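Stanimel bekommt im Juli ein großes Update, und ich hab schon reingespielt

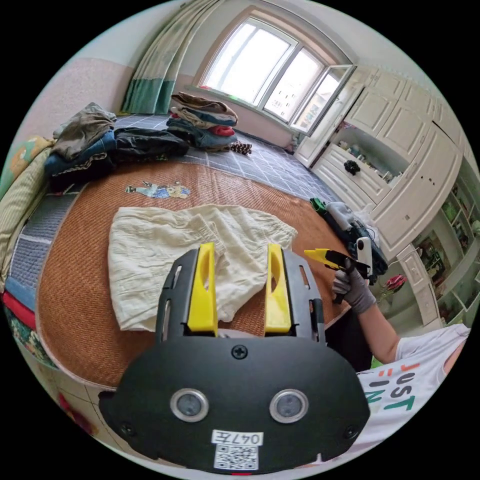 Kategorie: Spiele-News

Eigentlich wollte ich gestern Abend nur kurz die Patchnotes überfliegen, und dann war es plötzlich halb drei. Für Stanimel kommt im Juli das Update „Nevden“, und die Testversion ist seit gestern für alle offen, die das Hauptspiel besitzen. Ich hab sie natürlich sofort runtergeladen (33 Gigabyte, meine arme Leitung!).

Drin sind 14 neue Schreine, verteilt auf eine Sumpfinsel, auf der man ständig irgendwo stecken bleibt. Fünf davon hab ich gelöst, beim sechsten hänge ich seit Stunden an einem Wasserrad, das ich vermutlich völlig falsch herum drehe. Tipps gern in die Kommentare, aber bitte ohne Spoiler zum Leuchtturm!

Am meisten freut mich die Schnellreise. Bisher musste man ja für jeden vergessenen Schlüssel quer über die Karte latschen, jetzt reicht ein Lagerfeuer. Designerin Marichka Moroz schreibt im Entwicklerblog, dass das Team die Laufwege komplett neu geplant hat und die Kletterpassagen gleich mit. Merkt man. Ich bin nur noch halb so oft in dieselbe Schlucht gefallen.

Weniger schön: Auf meinem alten Rechner ruckelt der Regen ziemlich, und die deutschen Untertitel hören mitten im zweiten Kapitel einfach auf. Laut Studio Flamar wird beides bis zum Start noch repariert. Spielstände aus dem Test lassen sich übrigens nicht übernehmen, also bloß nicht zu sehr an die Ausrüstung hängen.

Das Update ist für Besitzer kostenlos und kommt zuerst für den PC. Für die Konsolen gibt es noch keinen Termin.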